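Speaker notes – Keeping a Small Dance Night Alive
Talk for the Gilstead nightlife meetup, October
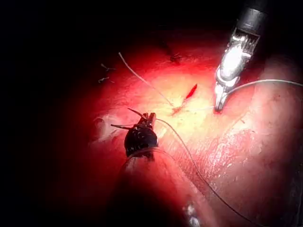 Two instruments, several threads.

Slide 1. Hello
Say hi, wait for the bar to quiet down. Thank Margit for the invite and for letting me go after the food. I'm Percy Echeverri, I ran the Prodden salsa night with Octavio Henao for nine years and I'm still tired.
Quick show of hands: who here has ever lost money on a Latin night? Okay, good, we're all friends then.

Slide 2. How it started
Octavio had a back room and a decent floor. I had records, mostly Fania stuff and some cumbia from my uncle. First night we sold 91 tickets and I thought we were rich! Then the sound guy sent his bill.
Tell the extension cord story if people seem awake. Skip it if we're running late.

Slide 3. The room
Capacity was 350. We got an offer to move to the Espinoza building, which held 700, and we took it for one season. Big mistake. A crowd that looks great in a small room looks like a bus line in a big one. People stand by the walls, the dancers feel watched, and the shy ones go home by eleven.
We went back to the small room and I've never been so happy to see an ugly carpet.

Slide 4. The first hour
This is the part I care about, so slow down.
Doors at 8, and for the first hour it was just Rocío Llanos teaching basic steps. She was strict about it – you changed partners every song, no hiding with your date. By the time the real set started, everybody had already danced with a stranger, so asking another one wasn't so scary.
When we dropped the class for one summer to save her fee, the floor stayed half dead till midnight. We called her back pretty fast and she made us say please.

Slide 5. DJs
Play a bit of the clip here (check the volume first, last time it was way too loud).
Yeison Bermúdez played for us longer than anyone. He'd put in a slow bolero right when the place was at its wildest, and I used to yell at him for it. He was right, though. People got a drink, cooled off, and came back. Our best bar sales came in the ten minutes after those boleros.
Pay your DJs the same night, in person. Don't make them email you.

Slide 6. Money
Bar split, door split, what we asked Starkero for when they sponsored us (banners, a drinks table, up to 9 free entries a night). They wanted to change the name of the night and we said no. I still think about that money sometimes.
Don't get into the lease fight, Octavio's here.

Slide 7. Closing it
We picked the last night ourselves and told people two months ahead. Regulars brought their kids for the early class. I cried during the Héctor Lavoe set, Octavio says he didn't.

Questions
If it's quiet, ask Margit how she handles the neighbors. Mention the flyers on the back table. Give back the clicker.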